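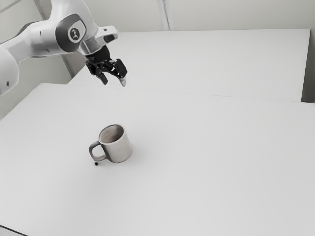
Who sang the tribute at the Follcombe halftime show, and is there a recording of it anywhere?

I was at the arena in September for the charity basketball game and missed most of halftime because the line for food was so long. I could hear a woman singing an old soul song, and then the crowd got very loud near the end. My sister says the singer added a verse for the former Follcombe coach who died over the summer. The program only lists "musical guest." I would like to know who it was and if the whole thing can be watched.
Posted by ayala_row18

Deolinda Tavares
The singer was Clemov, who goes by the one name. She grew up near Follcombe and sang the anthem at home games there before she had a record out. She was a late replacement for the band Vestby, and the programs had already gone to the printer when they canceled.

She did two songs. The first was her own single. The second was the soul cover you heard, and your sister is right about the verse. It was a spoken part of eight lines between the second chorus and the last one. The coach's name comes in the final line, and that is where the crowd got loud. It isn't on any of her albums.

The local broadcast carried halftime in full. The replay is on the arena's site under past events, and you need a free account to watch it. Skip to minute 78 for the start of her set. The sound is low for the first song and then somebody fixes it.

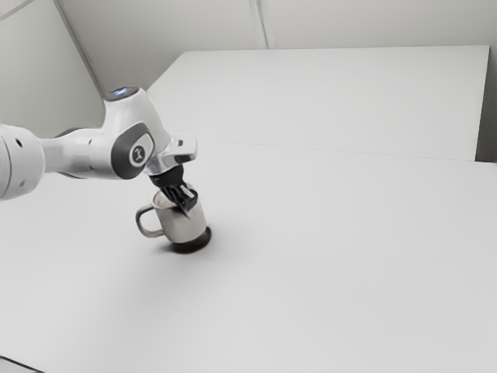
White arm with a blue light on top, over a white table.

If the replay won't load, try a different browser. It would not play on my phone at all but was fine on a laptop.
Posted 4:10 p.m.

hoopsfan_upstairs
it was Clemov. great voice. I don't think she has put the verse out and I wouldn't hold my breath, her last album took forever

Tarek Twal
Adding to what Deolinda wrote. There are fan clips too, but most of them start after the verse or stop before the end. The best one I found was shot from the Ayala Street side and has almost 18 seconds of people talking over the music. The replay is better if you can get into it.

One small correction. Vestby didn't cancel the whole night. Two of the members still came and played in the lobby before the game, with no microphones. The drummer had hurt his wrist and they didn't want to do the full set without him.

I also emailed the arena to ask if the tribute would be released as a single. They told me to contact her label. I wrote to the label and haven't heard back, but I'll post here if I do.
Edited to fix a typo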